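Ladefoged Opens Hololari Tabletop Service to Outside Customers

July 26, 2021

Ladefoged has opened bookings for Hololari, a service that lets kitchen supply firms and research groups try robot handling of everyday tableware before they commit to buying equipment. The service had been limited to a small number of invited partners, the first of which, Incombe, completed its sessions in June.

Customers send in their own plates, bowls and racks and agree on a list of tasks with Ladefoged staff. Each booking covers 10 working days and includes setup, supervised runs and a written report. Recordings from the fixed cameras are supplied with the report, together with arm position data for every attempt.

"Most of the firms that contact us want to know whether their own dishes can be handled, and they want to know it early," said Asger Thygesen, who leads the service. "A booking gives them a record they can show to their own engineers."

During the Incombe sessions, staff logged 1,327 attempts across 62 task variations. The full results remain with the customer – Ladefoged does not publish them.
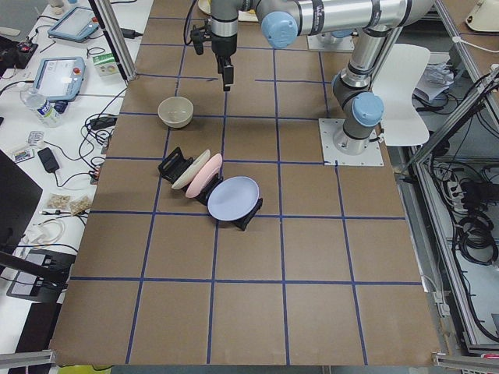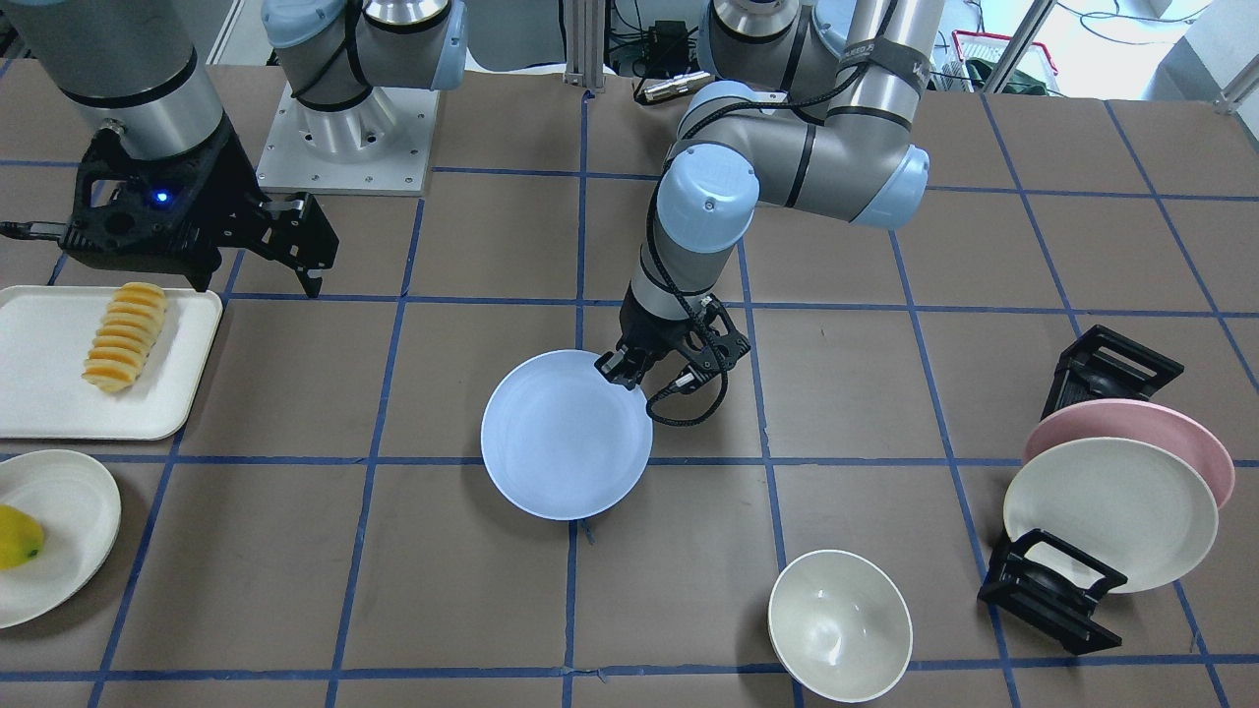
Plate handling is the most requested task on the Hololari list and will be offered in the standard booking at no extra charge. It covers picking up, holding and racking, and customers may choose the rack layout. Haris Khokhar, who prepares the task lists, said that thin rims call for particular care in planning. A grip such as the one on the light blue plate, with both fingers closed on the rim and the plate tilted just above the table, is scored separately from the placing of the plate in the rack. Customers may also ask for the blue tape grid to be laid out to a different spacing.

A version of the service for glassware is being prepared with Grandari. Seven booking periods are open for the rest of the year, and requests should be sent to the Ladefoged service desk.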